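Comparing Two Parallel Grippers for Bin Placement
Project report, Adams Robotics Lab, 04/07/2024

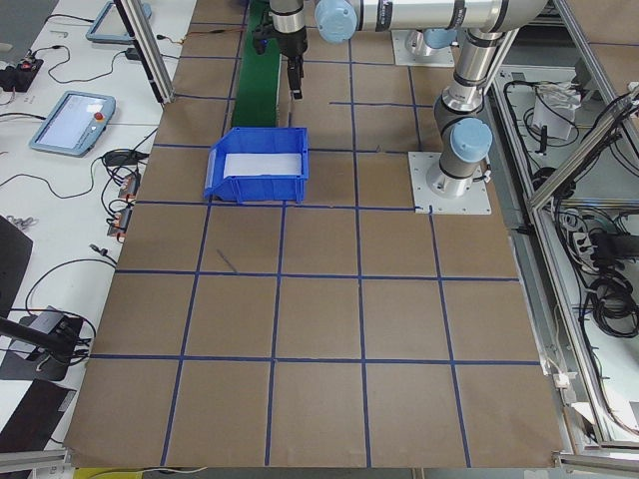

A reviewer of our December draft asked whether the grid was needed at all, given that the arm already reports its own position. The reported position describes the wrist. We wanted to know where the part ended up, and the tape squares gave us a reference that did not depend on the controller.

Setup

Two arms share the table. Only one was used for the trials, fitted first with the Korkano gripper and then with the Zendton. Both have two parallel fingers. The target was the blue bin, lined with white paper to improve contrast for the camera.

Procedure

Each gripper was scheduled for 1,000 cycles. Speed and approach height were held constant. The Skamach controller logged finger position and motor current on every cycle.

Results

The Korkano completed all 1,000 cycles. The Zendton stopped at cycle 727 with a current fault – we did not restart it. More than 200 of its cycles showed finger drift above our limit of 2 mm.

Open items

Finger pads were not replaced between runs. The Zendton fault code is still unexplained.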